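2023-07-17 - play kitchen set, sorting day

Finally got the toy food out on the white table, and I'm so pleased with this lot! The Millo order came to 38 pieces with the crockery, and the colours are lovely - proper greengrocer colours. The banana is my favourite. It's half peeled, with the skin splayed out in flaps, and it still reads as a banana from right across the room.
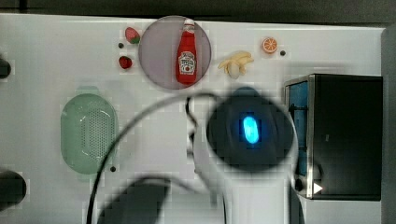
A note from the Tikport side came back within the hour, asking whether the colander should stay with the fruit or go in with the plates. Their vote was fruit, as children at the May session went straight to "washing" the strawberries in it. Good point, I'm going with that.

Still to do:

- weigh the full box again (859 g without the toaster oven)
- find a lid that fits
- ask Momholm for a second orange slice - one is never enough for a pretend breakfast

Ketchup stays with the plate for now.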